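Workshop notebook, Pakesik bench
February 27, 2024
Quilt batting, second round of wash tests
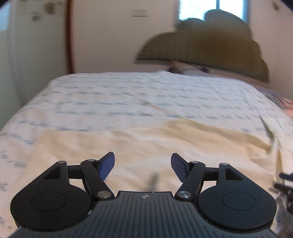

Gripper and bed.

Well, I finally got the second set of sample squares out of the dryer last night, and I want to write it all up while I still remember which one was which (the laundry pen faded on two of them, so next time I'm stitching the labels on, even if it takes all evening).

For anyone picking this notebook up cold, the question is still which batting we should use for the big Drutden quilt, the one that has to live on an ordinary bed and get washed like ordinary bedding. Everybody who comes by the bench has an opinion, and I love hearing every one of them, but I wanted some squares I could put a ruler on.

All the squares started at 208 mm on a side after quilting, same muslin front and back, same thread, lines two fingers apart. Warm wash, regular spin, low dryer until they felt dry in the hand. I ran them in with a couple of old pillowcases so the drum wasn't rattling around half empty.

Gilani cotton: came out at 199 mm one way and 201 the other. That is more pull than I had hoped for, but oh, it does look lovely, all crinkled and soft like something out of a grandmother's chest. A tiny bit of lint along one edge where I hadn't closed the seam properly. My fault entirely.

Poltuvora blend: 204 by 205. Flatter, a little springier, and it dried a good deal sooner. The back feels slightly slick under the hand, and I can't decide whether I mind. I've gone over and squeezed it at least a dozen times today and changed my mind on most of them.

Wool offcut (from the bag under the cutting table, no label, so take this with a grain of salt): 196 by 203. It pulled crooked, and one corner has gone thick. I wouldn't wash it warm again. Still the coziest of the bunch, and I'd happily use it for a wall piece.

The full quilt is drawn up with 90 blocks, and I worked the cutting list through again this morning with the shrinkage in mind. Total strip length for the binding comes to 917 cm with the joins and a bit to spare for the corners. My first figure was 727 cm, and I was very pleased with it until I noticed I'd left out one long side. Please cross that number out if you copied it onto the board.

Also, the walking foot is squeaking again. I gave it one drop of oil and ran it on scrap for a few minutes, and it quieted down, but do sew on something you don't care about before you start on good fabric. There's a stack of scrap in the blue tin.

Still to do: wash all three squares four more times and measure after each one. Try the blend with the lines closer together, to see if that takes away the slick feeling. Ask the Drutden people whether they have a dryer or hang everything on a line, which I should have asked back in August when they first wrote to us!

Leaning toward the blend this evening. The cotton square is on the shelf by the iron if anybody wants to come and argue for it.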